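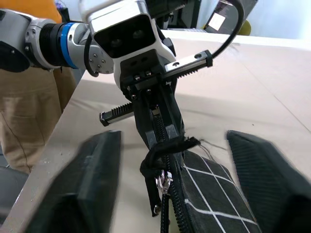

Which pressing of the Kirkeck duo record should I get, the first one or the reissue?
The reissue, if you can live without the bass track. Quieter vinyl and the piano isn't buried.

mboiko
Can't agree with that. The bass track is the whole reason to own it. Side two without it just sort of stops. First pressing, every time.

villon_ears
It's one track. Eight minutes, half of it tuning up.

mboiko
Not tuning up. That's the piece!!

h.ramalho
Saw them do it live in April, small room, maybe 37 of us. Sax player started from the back by the coats. Bass came in so late I thought he'd forgoten. Lovely. Doesn't sound like that on either pressing tbh

Mahnaz_M
Is the reissue the one with the Rocha sleeve notes? Mine has no notes at all, just a plain inner. Bought secondhand so who knows

villon_ears
Yes, Rocha notes, folded sheet. Four pages. Bit pompous. Yours is prob a first.

Mahnaz_M
ok thanks. Keeping it then

sombat_r
Piano on the first one is muddy though, mboiko, come on. Left hand all mush. Tried it on two decks.

mboiko
Muddy is fine. It's an upright in a cold hall, what do you want. The reissue has had all the room taken out, sounds like he's playing in a cupboard

sombat_r
I like the cupboard

h.ramalho
Anyone know if Gernemov still have copies? Rang on Monday, no answer

villon_ears
They had the reissue in teh rack last time I was in. Not the first. Try ringing after 12, they open late

h.ramalho
will do, cheers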